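Allotment Society Forum > Growing > Soil and Compost

Thread: Green tomatoes, ripening indoors – drawer or windowsill?

brackenhill
Posted 7.42 pm
Right, end of the season and I've got a mountain of green ones again. Blight was sniffing round plot 3 so I stripped the lot. What does everyone do? Mum always swore by a drawer with a banana in. Neighbour on the site says windowsill, full sun, done. Tried the windowsill last year and half went wrinkly before they went red. Variety is mostly Brina, few plants of Long, if that matters.

pottedup
Posted 7.58 pm
Drawer. Every time. They don't need light to ripen, they need warmth. Windowsill gets baking at noon and freezing at night, skins go tough.

Old Spade
Posted 8.10 pm
Disagree. Been doing mine on the kitchen sill for years and they're fine. Sweeter than the drawer ones if you ask me. Drawer ones taste of drawer.

pottedup
Posted 8.13 pm
Clean your drawer then

Old Spade
Posted 8.15 pm
Charming.

Deming Lu
Posted 8.31 pm
Depends how green they are. If they've got that pale, slightly see-through look and a bit of shine they will turn wherever you put them. Hard dark green matt ones, forget it, chutney. I sort mine into two trays the evening I pick and don't bother with the second tray at all.

Banana works but so does one ripe tomato. Same gas. Apple as well. Keep an eye on the banana though, fruit flies.

brackenhill
Posted 8.40 pm
Ah ok. So half of mine are chutney then by the sound of it. Do you wash them first? They've got that yellow-green stuff all over from the leaves.

Deming Lu
Posted 8.52 pm
No, wipe with a dry cloth. Washed ones go mouldy round the stalk. If you must wash, dry them properly and leave overnight on a tea towel before they go in.

marrowbone
Posted 9.05 pm
Has anyone tried hanging the whole plant upside down in the shed? Read it somewhere. Did it with two Kivo plants, hung off the rafters, bit of a faff getting them in through the door. Kept going for weeks. Quite a few dropped off and splatted on the mower mind.

pottedup
Posted 9.11 pm
Wouldn't do that with blight about. You're just bringing it in the shed with you. And the string and everything.

marrowbone
Posted 9.14 pm
Fair, mine were clean

Shengli Duan
Posted 9.37 pm
Long post sorry, typing on the phone. We did a bit of a trial of this through the club. Picked 100 green ones off the same row, same day, 50 in a closed cardboard box with an apple, 50 on the sill in the members' hut. Box ones were ahead the whole way. Sill ones caught up a bit at the end but more of them went soft on one side, the side facing the glass. Taste, we couldn't agree. Hut split down the middle on that, got quite heated.

Will paste the write up from the club page as the link keeps asking people to log in.

Ripening notes

Pick before the first proper frost. A tomato that has been frosted goes to mush in the box and takes its neighbours with it. Leave the little green cap on if it comes away with the fruit, but snip any long bit of stalk, they poke holes in each other.
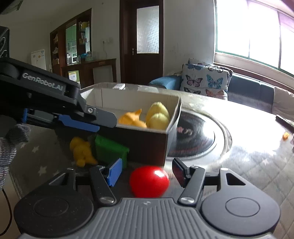 Trarar Kitchen Garden Club – Growing Group

Red and shiny is the easy bit to spot, the stage before is where people go wrong. Take them out once they've coloured up all over but still feel firm, and eat within a few days. Don't put them in the fridge. If you have to, bring them back to room temperature before eating or they taste of nothing.

Single layer only. Newspaper between if you must stack. Check every other day and chuck anything with a brown patch, even a small one. Brown and leathery near the stalk is most likely blight and it will carry on spreading in the box.

Warm but not hot. Top of a wardrobe is good. Airing cupboard too quick, they colour up outside and stay hard in the middle. Cold garage, they'll just sit there till Christmas.

Old Spade
Posted 9.49 pm
So your own trial says taste was a draw. Thank you.

Shengli Duan
Posted 9.55 pm
It says we couldn't agree. Different thing! I was on the box side for what its worth.

Old Spade
Posted 9.57 pm
Windowsill. I rest my case.

fennelfrond
Posted 10.06 pm
One apple to 50 toms, is that enough? I've been putting three in and it smells like a cider press when I open it

Shengli Duan
Posted 10.12 pm
One was plenty. Change it if it goes wrinkly. Three in a shut box is asking for mould I'd say, too damp. Leave the lid a bit loose.

Deming Lu
Posted 10.20 pm
Agree on the loose lid. Paper bag is good for small amounts as well, it breathes. Never plastic.

brackenhill
Posted 10.34 pm
Brilliant, thanks all. Going with boxes on the wardrobe, a few on the sill to keep Old Spade happy. Anyone got a green tomato chutney that isn't all vinegar? Did one last year and it took the roof off my mouth. 60 odd hard ones to use up.

pottedup
Posted 10.41 pm
Leave it till March before you open it. It mellows. Everyone opens it too soon. And brown sugar not white, plus a handful of sultanas.

marrowbone
Posted 10.44 pm
Or fry them. Slice thick, salt, leave to drain, flour, hot pan. Lovely with an egg

fennelfrond
Posted 10.50 pm
Seconding fried. Needs more salt than you'd think.

brackenhill
Posted 7.15 am
Boxes done. Found four red ones in the bottom of the bucket that I'd missed, so had those on toast. Will report back on the chutney in teh spring.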